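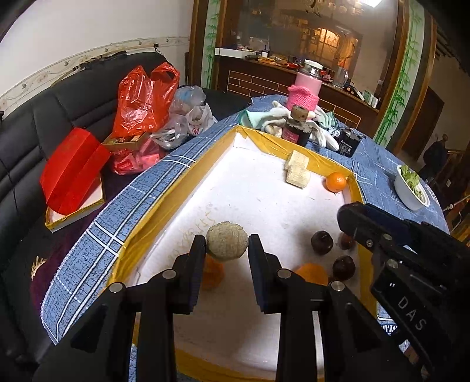
Chapter 5
Slope Failure After Prolonged Rain

5.1 Scope of the chapter

Chapter 4 dealt with water that stays in the channel or spreads over the floodplain. The present chapter deals with water that enters the ground on a hillside and weakens it. The two hazards often share a storm, but they run on different clocks. A small river may crest within hours of the heaviest rain. A deep slope may begin to move after the sky has cleared, when warnings have been lifted and roads reopened.

The terms landslide, debris flow and slump are used here as defined in the glossary. "Mudslide" is common in news reports and is avoided in this book, as it covers several kinds of movement that call for different responses.

5.2 Pore pressure and strength

Soil on a slope is held in place by friction between grains and, in clay soils, by cohesion. Water filling the spaces between grains pushes outward on them. As this pore pressure rises, the force pressing the grains together falls, and friction falls with it. The weight of the added water also increases the downslope load. Failure occurs along the surface where load first exceeds strength.

Three site conditions raise the likelihood of failure:

Permeable soil lying over clay or unbroken rock
A cut at the foot of the slope, as for a road or building pad
Recent loss of deep-rooted plants through fire or clearing

5.3 The Dirncombe case

The town of Dirncombe is used throughout the chapter. In November, rain fell on the Bavuren ridge for 11 days, with two short breaks. The river stayed below flood stage. Movement began on the east side of the ridge roughly 3 days after the rain ended and closed the Dmytriv road at two points. Section 5.6 compares the rain gauge record with well levels at the Arkano quarry, where groundwater was still rising when the first cracks were reported.

Readers should review the unit weight tables in Chapter 2 before starting Section 5.4.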